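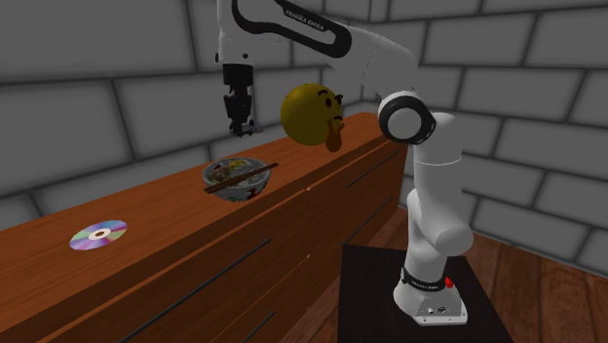
Do you need a real arm on your bench before you can compare two grippers?

You can get a surprisingly long way without one, as long as you save a few of your questions for the hardware.

I've been meaning to write this up since the beginning of the year, and a few of you have been very patient with me (hello, Carleen Dunstan, I did get your emails, all of them!). So, 2022-05-04, a pot of coffee, and my notes on the Grinus fingers and the Gaver fingers, which I've been running against each other in simulation for longer than I'd like to admit.

My setup is pretty plain. The arm is the Franka, black gripper on the end, and it works over a long wooden cabinet with a few things set out on top. I like a bowl with chopsticks laid across it, because chopsticks are miserable to pick up and they show you right away what a finger shape is good for. I also like a compact disc lying flat, which is worse. And then there's the big yellow thinking-face ball, my favorite, mostly because I enjoy having it there to think along with me.

## Grinus

These are the long skinny ones. I went in expecting to love them, and for the chopsticks I do. Coming straight down over the bowl they slip in on either side of the pair, and as long as the wrist is turned to match the angle of the sticks they close up nicely. If the wrist is off, though, they ride up one stick and knock the other sideways, and then you're resetting again. I spent a whole evening blaming the friction values for that before I noticed my approach pose was rotated 3 degrees from where I thought it was. (Chowdhury, if you're reading, yes, you told me to check the pose first.)

## Gaver

Shorter, with a wider pad. They're clumsier around the rim of the bowl and I had to raise my hover height quite a bit before coming down. On rounder things they were so much calmer! I'd close on something and it would just stay there, which after the other pair felt like a vacation.

Neither one can do anything with the disc. I ran 2,861 tries in all between the two, and the disc ones make sad reading. I think the answer is to slide it to the edge of the top and pinch it there, but that's a planning job, and my planner is held together with string at the moment.

## Controllers, briefly

I tried both pairs with plain position control and then with the Ratby impedance controller, and I'd take the second for anything near that bowl. It's slower to tune, and I had the stiffness set at 99 for ages out of sheer stubbornness, but contact with the rim stopped looking like a car accident.

Next I want to move the wrist camera over a bit, since the fingers keep blocking its view of the chopsticks on the way down. If you've got a mount you're fond of, leave me a comment, and tell me what fingers you're running with it.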